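The binder has opinions

6 Sep 2021

I have spent the better part of September rewriting the Dralgate handling rules, a binder that began as one page and now holds a door open quite well. Rule one used to read "Be careful." You can guess how that went.

The new rule one is about layout: same item, same direction, every run, and write it down before the arms move.
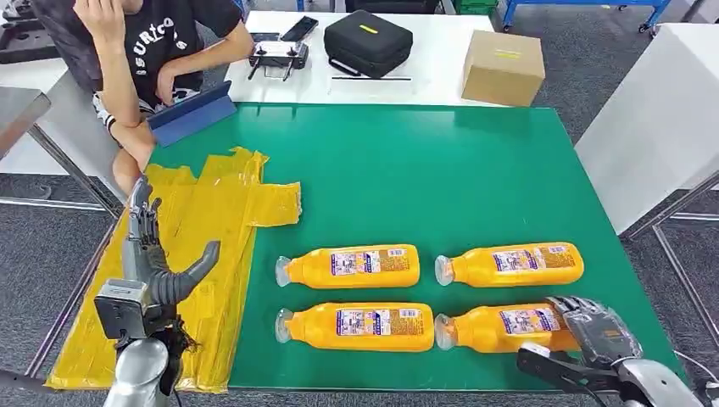

Annick Ross thinks this is cheating. Kitchens are messy, she wrote back, so a rule that lines everything up only proves you can line things up. Fair. Rule one now has a part b, for messy runs, and Annick gets to draft it.

Rule four covers footage, and it's the one people argue with. Over at Breken they throw out any blurry wrist shot. We keep ours -- all 1,755 of them so far. A bottle smeared into an orange streak still has a time on it, and it tells you something was moving fast as the camera saw it. Deleting it makes the log prettier and less true.

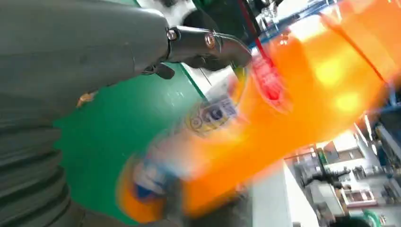
Rule six is grip, and I've rewritten it 600 times in my head. The old text said "hold securely," a phrase that means whatever you did last. Now you note where each finger touches and what the surface is like there. Smooth along the upper edge, little raised dots farther over on the side: those go down as two surfaces, even on one piece of orange plastic. Rindthorpe wants a checkbox for it. Rindthorpe wants a checkbox for everything. 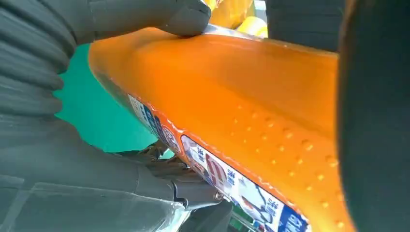
Labels come next, and I'm dreading them. My draft says to copy the print exactly as it appears, in its own script, before anyone translates. With Chinese characters running down a strip like the white one on that side, a typed guess in English is no use to the next person. Comments on rule seven are open until I lose my nerve.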